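The newsletter that outlived its blog

Catrin Gronow closed her recipe blog in February, after 11 years.

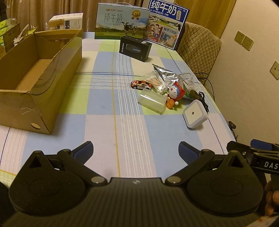 What she kept was the mailing list. Moving it to Sernora took two evenings, most of them spent clearing out dead addresses. She now sends one email a fortnight, at 16 pence a reader per month – less than she paid for hosting. Comments have gone, and she misses them. Replies come by email instead, around 80 after a good issue, and she answers them before breakfast.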